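About Us | Postthorpe Classic Car Interiors

Hello, and thanks for stopping by! We're a small trimming workshop in Postthorpe, and we mend, rebuild and look after the insides of old cars. Seats, door cards, headlinings, carpets, hoods, sun visors, the funny little pockets behind the front seats that always lose their elastic. If it's soft and it belongs in a car, we'll have a go at it.

How we started

The workshop was opened by Siriporn Boonyarit, who learned to sew from an aunt who made curtains and learned about cars from owning some very bad ones. Her first proper job was a pair of front seats out of a saloon that had spent four winters under a leaking carport. The owner only wanted them covered so he could drive to a wedding. Siriporn took them down to the bare frames, found that two of the springs had been replaced with garden wire, and spent a month of evenings putting them right. He drove to the wedding on kitchen cushions, but he came back for the seats, and he still brings the car in every May for a once-over before the shows start.

She rented half a unit behind the tyre place on the Tultbridge road after that, and then the other half when the signwriter moved out. We're still in the same building. The roof is better than it was, and there's now a proper door on the toilet.

Kha Kiều joined as a Saturday helper, mostly pulling staples, and is now our pattern cutter. Give Kha a torn bit of door card and an old photograph and you'll get back a paper pattern that fits first time, or very nearly. The patterns hang on hooks along the back wall with the make, year and side written on each one. We keep every one of them. If your car has been to us once, the second visit is a good deal quicker!

What we do all day

A lot of our time goes on taking things apart. People picture us sat at a sewing machine, and we do plenty of that, but an old seat has to be stripped slowly or you lose the information in it. Where the piping stopped, which way the pleats were stuffed, how the factory folded the corner under. We photograph, label and bag as we go, and your old covers are kept until the new ones are on and you've sat in them and told us you're happy.
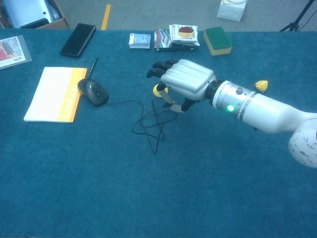

We also get asked about carpets more than anything else, so a word on those. Moulded sets are fine for some cars and we'll happily fit one you've bought. For many older cars, though, the floor was never quite the same shape twice, and a set cut to your own floor pan will lie flatter and stay put around the pedals. We bind the edges in the workshop, and we always look underneath before anything goes down. If we find rust we'll ring you. Covering it up would be the easy thing, and we won't do it.

Headlinings are our favourite job, odd as that sounds. They're awkward, your arms ache, and there's a moment halfway through when it looks like a collapsed tent. Then the last edge goes in and the whole car feels lighter. We've had grown adults go quiet when they open the door and look up.

The workshop

There are two bays, so we only ever have two cars indoors at a time. Everything else is loose seats and panels, which you can post or drop off. The big sewing machine is called Magalhães, after the name painted on its side by whoever had it before us. It came out of a saddlery, it weighs as much as a small pony and it will go through anything. The newer machine hasn't earned a name yet.

We share the yard with Rallum, who do bodywork and paint, and we've got into the habit of planning jobs together. If your car needs both of us it can go from one door to the other without a trailer, and you'll only have to explain the story of the car once (although we do like hearing it).

The cars we work on

All sorts. We've trimmed things that win prizes and things that carry sheep feed. There's no age your car has to be, and it doesn't need to be rare. Some of the nicest jobs we've had were ordinary family hatchbacks that somebody's mum drove until she couldn't, and that the children wanted to keep going. Those fabrics can be tricky to find, as the mills stopped making them long ago, so we buy up old rolls whenever we hear of any. If you have a few metres of something checked and brown in the loft, please tell us!

Dogs are welcome in the workshop and so are children, so long as they mind the pins.

Coming to see us

You don't need an appointment for a chat, but Tuesday is our cutting day and the floor is covered in paper, so any other weekday is easier. We're open from half past eight. Come down the lane past the tyre place, ignore the first gate, and park wherever there's a gap. If the roller door is shut, knock hard on the side one, as Magalhães is louder than you'd think.

Bring the car if it runs, or a seat if it doesn't, or just some pictures and a cup of your own if you're fussy about mugs. The kettle's on the shelf by the foam.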